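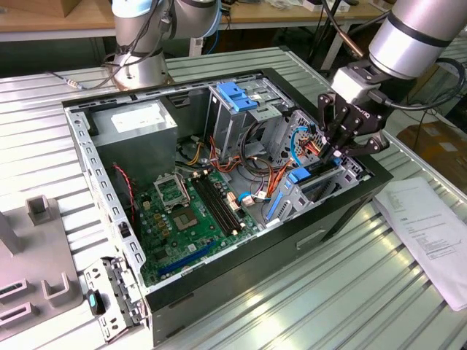

The old tower, with the side panel off.

Diary > 2020 > Small things

2020-09-26

I slept badly and got up before the heating. For breakfast there was only the end of the rye bread, so I toasted it and ate it standing at the window. The pears on the neighbour's tree are nearly ready, and the wasps know it.

I have now lived in Kikstead for 39 weeks. I wrote this number in the margin and then looked at it for a long time. In February I could not understand the woman at the bakery at all. Today she told me a whole story about her sister's wedding, and I laughed in the correct places – I think.

In the morning I made two pages of the translation. It is a manual for garden pumps, 161 pages, and I am on page 37. The word "sump" has made me suffer. İlker Yüksel, who taught me English years ago, always said that a short word is more dangerous than a long one. I wrote him a letter after lunch, a real one on paper, and I asked him how he would explain "to put up with". I also told him about the pears.

Then I walked to the post office by the canal path. It is longer, but there are herons. I saw one and it did not care about me. The stamp cost more than I expected.

In the evening I cooked lentils with too much cumin and read nine pages of the Després novel. She uses very long sentences and I lose the verb. I will continue, but slowly. I still have not answered my aunt, and I still have not bought a winter coat. The blue one in the window is gone now.

It is raining a little. Tomorrow: page 38, aunt, bread.

Shares: 9
3 comments

Moltix
To put up with = to tolerate, but with a sigh. Good luck with the pumps!

Plidilow
Which canal path is it, the one behind the church? I used to see kingfishers there.

Moltix
Please tell us what he answers in his letter.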